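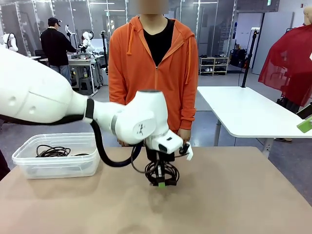 Community Development, Week 6
Savings groups and women's decision-making
Handout to go with Tuesday's lecture

Last week we finished on school fees and who pays them. This week we move on to one of my favourite subjects in the whole module, the village savings group, and I hope by the end of the hour you'll see why I get so excited about a metal box with three padlocks!

How a group works

Between 15 and 25 people, mostly women, meet every week. Each member buys shares at a price the group has set itself. The money goes into the box, and members can borrow from it at a small charge, also set by the group. After nine to twelve months everything is shared out according to what each person has saved, and then they begin again. No bank is needed, and no outside money either. Three members each hold a key to a different padlock, so the box can only be opened when they are all there.

Many groups also keep a second pot, the social fund. It pays for funerals, illness, a lost roof. Please don't skip over it in your essays, as it's often the part members care about most.

Case study: the Dulterum groups

The reading for this week is Ilham Radwan's study of the Dulterum programme, which followed 963 members over two share-outs. She is a lovely clear writer and you can get through it in an evening. Points to look out for:

Savings. The average member put away 900 in local currency in the first cycle and 1,082 in the second. Radwan is careful here: prices went up in the same period, so part of the rise disappears once you allow for that (see her table 4).

Loans. Most first loans went on school costs and seed. By the second cycle, more were going into small trade, such as soap, cooked food and phone credit.

Say at home. Women were asked who decides on large purchases. More said "we decide together" in the second round. But husbands were asked the same question separately, and their answers moved much less! Why might that be? Bring an idea with you to the seminar.

Who is left out

Moataz Samir's short reply is well worth reading alongside. He points out that the very poorest women rarely join, because even one share a week is too much, and that girls under 18 were not counted at all. The Cherkaoui pilot tried a half-price share for younger members, with good attendance and some grumbling from older ones.

Words to know

Share-out: the end of a cycle, when savings and earnings are divided.
Cycle: the period between two share-outs.
Social fund: money kept apart for emergencies, normally given or lent free of charge.

For the seminar

Read Radwan, sections 2 to 5, and all of Samir (it's only six pages). Then write half a page on this: if a group makes a woman richer but her day longer, how should we record that? Radwan's section 5 on time use will help you get started.

Seminar is in the Branbridge room as usual. Bring a calculator, we're going to run a share-out ourselves.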